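Ticket 753: Right arm, new fingers drop small parts on handoff
Project: Pusik bench (two-arm tabletop)
Opened by: Nouhaila Berrada
Assigned to: Pieter Cuypers
Component: grippers / controller
Status: Resolved, with grumbling
Priority: Medium (was High, was Low, was High)

Nouhaila Berrada, opening note
We swapped the right gripper to the Navaratnam soft fingers and left the left one on the stock Clandus pair so we could compare. The left arm picks small things off the cutting board and holds them. The right arm picks the same things, lifts them a hand's width, thinks about its life, and lets go. Big things are fine. It will carry a cup all afternoon. Log says "grip confirmed" every time, including the times the part is on the floor.

Controller settings are the same on both sides. I checked. Then Soledad checked that I had checked.

Pieter Cuypers, 9:40 am
Is the close force the same on both sides, or is the close force number the same on both sides? Those are different questions with this controller.

Nouhaila Berrada, 9:52 am
The number. It's 650 left and right.

Pieter Cuypers, 10:15 am
OK. 650 is in controller counts, and what you get for it depends on the finger profile. The right side still has the stock profile loaded. Please don't change it yet, I want to see it fail first. Can you set up the usual clutter and send me a view with both arms in it? Leave the cables how they are, don't tidy up for company.

Soledad Gaete, 11:05 am
Set up and attached. Arms are parked where Nouhaila left them. I have tidied nothing.
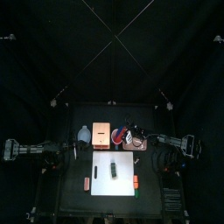 Pusik bench, both arms reaching in, cutting board and small parts in front. Stock fingers left, soft fingers right.

Pieter Cuypers, 11:30 am
Thanks. Two things I'd like to rule out before we blame the fingers. First, the thin gray cable on the right arm, the one that curves between the silvery link and the gripper section. If it goes tight when the wrist turns, it can tug the connector and you lose the force reading for a moment. Second, the cable looping across the tray. Move that before anything tries to pick from the tray, or we'll be opening another ticket.

Run 20 picks of the small blue piece by the cup with the right arm. Wrist straight, then wrist turned.

Soledad Gaete, 1:50 pm
Wrist straight: drops. Wrist turned: drops. Very consistent, I'd be proud of it if it were a feature. The force reading stays up the whole time, so the cable is innocent. Tray cable has been moved.

Vittoria Amato, 2:10 pm
Jumping in from the Undunville bench. We had this in November. The stock profile stops closing when the motor current rises, and soft fingers push back early, so the controller decides it's holding something when the pads have mostly been squeezing themselves. On a cup you never notice. Load the soft profile and raise the close value. We ended up at 1,506, which looked like a typo and got "corrected" twice.

Pieter Cuypers, 2:25 pm
That would do it. Was it written down anywhere?

Vittoria Amato, 2:27 pm
It is now.

Nouhaila Berrada, 3:45 pm
Soft profile loaded on the right, close value 1,506. Repeated the 20 picks with the blue piece and had one drop, which was my fault for bumping the table. The orange item at the edge of the board is fine too. Picks are slower by almost a second because the fingers take longer to settle — I can live with that, but the comparison sheet should say so.

Younes Abdel Hamid, 4:05 pm
Please also note in the sheet that every right-arm result from before this afternoon was taken with the wrong profile. I have a slide that says soft fingers are bad at small parts. I liked that slide.

Pieter Cuypers, 4:20 pm
Noted, and condolences. Changes made:
Right gripper profile set to soft, saved to the controller so it survives a restart.
Close value 1,506 right, 650 left, with a comment in the config asking people to leave both alone.
Earlier right-arm runs marked "wrong profile" in the sheet. Left-arm runs stand.

Still open: "grip confirmed" only means the motor stopped. Moved to its own ticket and assigned to me, apparently by me.

Closing this one. Reopen if the cup starts falling.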